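Whiteboard cell: pictures and shopping list for next year's budget

Nov 21, 2022. Posted by Eluned Howells

Quick one before the budget meeting. We need to put in our equipment bid for the Tandlow room and Joon-young asked for pictures so people can see what the money goes on. Writing on a board with a marker sounds like nothing much. It eats kit though. Prices are further down, all without VAT, all from quotes we have in hand. Shout if something looks off, I typed this up between two calls.

The job, for anyone new: arm takes a marker off the whiteboard, writes, puts it back. One arm for now. Bid is for getting the Tandlow room to 2 working stations by February, with spares that dont have to be begged from Brirnach each time.
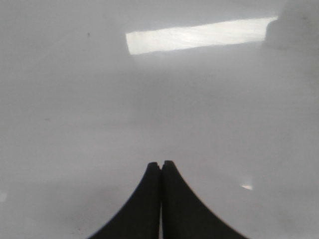 Fingers nearly shut, glossy white behind them. Glare from the ceiling light on the surface, see line on lighting below.

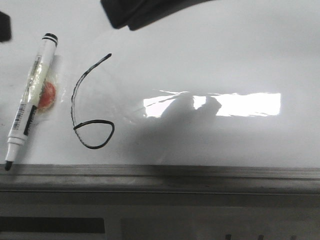
Marker on the board with its red disc and clear tape, a 6 drawn next to it. Line goes thick and thin. Gripper blurry at the top.

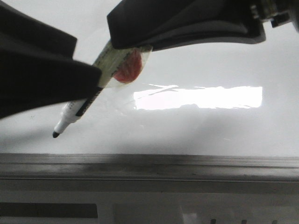 Marker pinched between the two black fingers, tape and red disc caught in the grip. Ledge could do with a wipe. 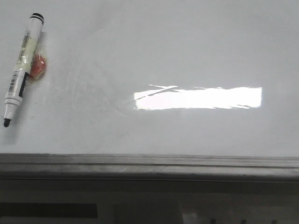
Marker by itself, upper left. Red magnet taped to the barrel. Old writing ghosting on the left half of the board.

What we're asking for

Finger pads. Top of the list. Kivisier sell them in pairs, 67 pounds a pair. Kyung-tae wants four pairs, I'd go for six. They are a wear part, put them under consumables, not capital. Last year they went in as capital and it took weeks to undo.

Proper marker holders. Tape and a magnet is fine for one marker. It is not fine for a whole box of them, each one done by hand, each one a slightly different thickness where the fingers close. Husar quoted 148 pounds for a set of moulded sleeves with the magnet built in. Geum-ok has asked whether they'll do a sample first, no answer yet. Please dont order before she hears back.

Lighting. Ceiling light bounces straight off the board and into the cameras. Two options: matt board, or diffusers over the lights. Matt board is 277 pounds delivered, bigger job to fit but sorts it for good. Diffusers need the building people to agree and I have not had luck with that so far. I've put the matt board in the bid. Min-kyu would rather try diffusers, his note is in the shared folder if you want the other side.

Board cleaner and cloths. Small money, still needs a line. Ghosting builds up quicker than you'd think on a glossy board and then you can't tell new strokes from old in the pictures. Buy the big bottle.

Markers. Stick to the same kind we use now, black only. If purchasing swap in a different make to save pennies the barrel width changes and the grip settings need doing again. That's most of a morning gone. Put "no substitutes" on the order form, in capitals.

Second arm. Biggest item by miles, so it has its own sheet. Not going to argue it here. Just note the mount and the cable run are quoted seperately, and delivery is slower than the sales page says. If we want it in by February the order has to go before the winter shutdown.

Not in the bid

New cameras. The ones we have will do once the glare is dealt with. Look again after the board is changed.

Spare gripper. Brirnach have one on the shelf and will lend it, Kyung-tae has that in an email. If they take it back, we'd have to find the money mid-year. Flagging it now so it isn't a surprise.

Service contract. Quote was steep and covers things we fix ourselves anyway. Open to being talked round.

Still to sort

Geum-ok: sample sleeve from Husar.
Min-kyu: is the matt board the same height as the old one? Tray needs to line up.
Kyung-tae: pad count, four pairs or six, pick one.
Joon-young: which cost code for the cleaner and the markers. I had two different answers.
Me: tidy the sheet, add VAT column, send round.

Comments to me by email please, not on the printed copy in the kitchen. Full size pictures are in the Tandlow folder under budget.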